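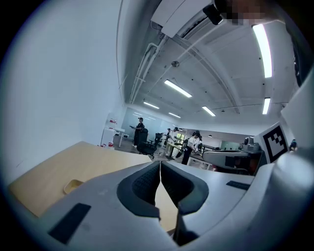

Inside the Schedule at Bremine

Bremine, the production company set up by actor Ademir Guimarães and editor Rukhsana Bukhari, begins principal photography on its first series in April. The series, titled Durrani, runs to six episodes of 30 minutes each. It is a family drama set in a shipping office, and most of it takes place in four rooms.

The company will shoot by location, with scenes from all episodes mixed on any given day. The script breakdown lists 136 scenes. Guimarães plays the elder brother and appears in more than half of them, so his scenes were placed first and the supporting cast was fitted to what remained. Directing duties go to Bukhari, who will also supervise the cut.
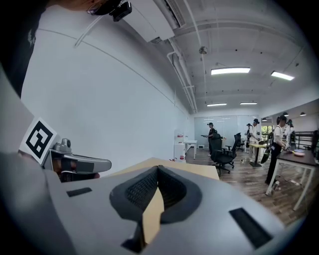
Financing is split between Bremine and the distributor Sindov, which holds broadcast rights for the first window. Streaming rights go to Uvby after that window closes. Under the agreement, Bremine keeps the format and any remake rights, a term Guimarães says took longer to settle than the budget.

"We could have had more money and owned less of it," he says. "I have done that as an actor many times."

Casting was open. Of the main parts, 10 went to performers with no previous screen credit, most of them from regional theater. They are contracted for one series with an option on a second, at a rate fixed in advance.

Editing will start during the second week of the shoot, with assemblies passed to the set each evening. Bukhari wants missing coverage identified while the sets are still standing. The sound mix is booked separately, and the composer has not been announced.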